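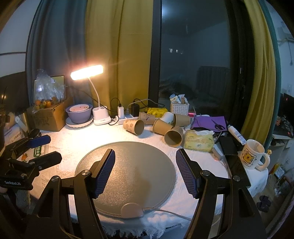
卓布の返却に関する通知

モルテルホルム駅附属宿泊所は、夏季の閉館に先立ち、左記のとおり備品の返却について利用者各位に通知する。本通知は食堂入口、二階廊下及び渡船待合所に掲示し、七月の末日まで効力を有するものとする。

一、経緯

当宿泊所の食堂には、開業以来、白い卓布が備えられてきた。卓布は対岸のサダンス織布所に発注したもので、納品書には九十七枚と記載されている。卓布にはそれぞれ番号が縫い取られ、番号は帳簿と対応する。帳簿は受付の棚に保管し、閲覧を希望する者には午後三時以降これを認めている。

今季の棚卸しにおいて、四十番の卓布が所在不明であることが確認された。洗濯場、乾燥室、倉庫及び客室のすべてを点検したが、発見に至らなかった。なお、点検の際に倉庫の奥から旧式の燭台及び宛名のない手紙の束が見つかったが、これらは本件と関係がないため、別に定める手続により処理する。

二、四十番について

四十番は窓際の小卓に用いられていた。窓際の小卓は二人掛けで、湖に面し、夕刻の渡船がよく見える。帳簿によれば、この席は毎年、同じ週の月曜日に、同じ利用者二名によって予約されていた。二名は夕食に川魚の煮込みを注文し、食後に茶を求め、最終の渡船が灯をともして岸を離れるまで席を立たないのが常であった。

ある年から、予約は一名となった。給仕係は内規に従い、使用しない食器を下げようとしたが、利用者の申し出により、そのまま置くこととした。この取扱いは翌年以降も踏襲され、内規の改正は行われていない。茶は二杯分が請求され、二杯分が支払われている。

今年、予約の葉書は届かなかった。当宿泊所は規定により該当の月曜日の午後六時まで席を確保し、その後、同席を一般の利用に供した。ただし当夜は雨のため来客が少なく、窓際の小卓に着いた者はいない。

卓布がなくなったのは、その翌朝のことである。

三、当宿泊所の見解

盗難の届出を行うべきか否かについて、職員の間で協議が持たれた。卓布一枚の価額は帳簿上二百と評価されており、届出を要する額に満たない。また、当夜の戸締まりに不備はなく、食堂の鍵は受付に保管されていた。窓際の小卓には茶碗が二つ伏せて置かれ、その下に、古い額面の紙幣が茶二杯分の代金として残されていた。釣銭の必要はなかった。

夜勤の職員は、最終の渡船が出た後に食堂から椅子を引く音を聞いたと報告している。職員は灯を持って確認に赴いたが、食堂に人の姿を認めなかった。報告書には、雨が上がっていたこと、窓の外の桟橋が白く見えたことが付記されている。桟橋の件は業務上の必要を認めないが、削除の申請がなかったため、原文のまま保存している。

渡船を運航するシャオ汽船に照会したところ、次の回答を得た。当夜の最終便ティティーヌ号の乗船名簿に、モルテルホルムからの乗客の記載はない。ただし、船尾の長椅子に、畳まれた白い布が一枚置かれていたのを甲板員が見ている。対岸に着いたとき、布は長椅子になかった。忘れ物としての届出もなされていない。

四、返却の方法

以上の経緯に鑑み、当宿泊所は四十番の卓布を紛失として扱わず、貸出中として帳簿に記載することを決定した。貸出の期限は定めない。延滞料は徴収しない。

卓布を所持する者は、都合のよい時期に、次のいずれかの方法により返却されたい。

受付に直接持参する場合は、氏名の記入を要しない。

ティティーヌ号の甲板員に預ける場合は、包みに番号のみを記すこと。運賃は当宿泊所が負担する。

窓際の小卓に戻す場合は、時刻を問わない。食堂の鍵については、従前のとおりとする。

返却に際し、洗濯の必要はない。茶の染みについても弁償を求めない。四十番の隅には以前から薄い染みがあり、帳簿にその位置が図示されている。サダンス織布所は染み抜きを引き受ける旨を申し出たが、当宿泊所はこれを辞退した。

五、席の取扱い

窓際の小卓には、代わりの卓布を用いない。来季以降も、該当の月曜日は終日予約済みの札を置き、川魚の煮込みを献立に加えるものとする。茶は二杯を用意する。

これに伴い、内規第三条を次のとおり改める。

「使用しない食器は、速やかに下げるものとする。ただし、待つ者があるときは、この限りでない。」

改正後の内規は、掲示の日から適用する。職員は最終の渡船が岸を離れるのを確認した後、食堂の灯を一つ残して退出すること。

モルテルホルム駅附属宿泊所　食堂係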